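April 2020

Second night in a row at the desk past eleven, and I don't care, because I want to get this down while I'm still buzzing. The tidy-up table at Gitmont is finally a real thing with real objects on it, and I got to spend the whole afternoon with it!

Background, for when I reread this in a few years and have forgotten everything. The argument over lunch has been going on since winter – can a machine do an ordinary chore yet, the sort a ten-year-old gets told to do before dinner? The Vadonport people say yes, if you're willing to wait. The Warkevura people say no, and that anyone who says yes has picked an easy chore. I've been in the middle, leaning toward yes on Mondays and no by the end of the week. So we agreed on one: clearing up after a snack. A tray, a bit of trash, something to put the trash in, a dustpan and brush for whatever ends up on the table. I chose it partly because I hate doing it myself.

What I like is how much is hiding in it. Take the tray. When I clear a tray I tip it, and the paper slides off, and I've never once thought about the angle. Tip too little and the paper stays. Tip too fast and it goes past the bin and you're into dustpan territory. And paper is awful stuff to plan for, it weighs next to nothing and every crumpled ball has its own shape. I spent a good hour on this with a pencil and got nowhere, and then went and did it with my own hand over the kitchen bin to see what my wrist does. (It cheats. It gives a tiny shake at the end.)
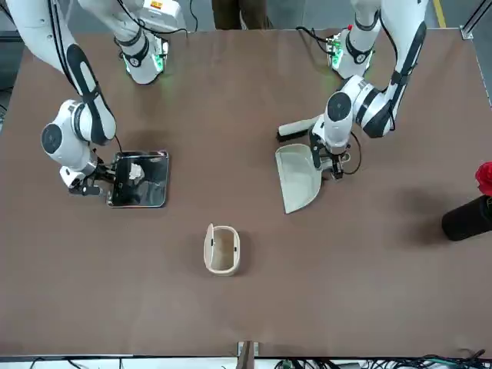

Tray in one gripper, dustpan in the other, bin between them.

I keep opening that one again. Look at how glossy the tray is, there's a reflection of the arm in it! I'd been so busy worrying over the paper that I forgot shiny black things are a headache for anything that works by looking. A person sees a reflection and ignores it. I'd love to know how much of our trouble is going to come from that and how much from the gripping. My money is on the shine, the Vadonport side says gripping, and we've left it there for now.

The dustpan pleases me too. It's got a proper handle made for a human fist, and two flat fingers have to make do with it. I like that we didn't swap in some special tool. If the thing is ever going to work in a kitchen, it has to work with the dustpan that's already under the sink. The brush is the part I can't picture yet. Sweeping means pressing, just enough to bend the bristles, while the other hand keeps the lip of the pan down flat. I do it badly and I've had decades.

Prasertsri wrote this morning asking for a target, so I put down 60 seconds for the tray and the paper, no sweeping. That's generous for a person and I have no idea if it's generous for a machine. They also want a budget line for consumables, and I had a good laugh filling that in, as it is mostly paper to crumple.

So, can they do chores yet? Tonight I'd say pieces of chores. Holding, carrying, tipping, those feel close to me. Noticing that a chore needs doing at all, and knowing when it's finished, feels a long way off, and I think that's the bit that would change my life at home. Still, I walked to the bus grinning. Six years ago I was reading about this kind of thing in magazines and assuming it belonged to someone else's lifetime.

To do tomorrow: ask whether we can try a dull tray as well as the shiny one. Find a second kind of trash, maybe a napkin. Answer Warkevura properly this time – their point about easy chores deserves more than one line. Buy milk. And wash up the plates in the sink, by hand, tonight if I can face it.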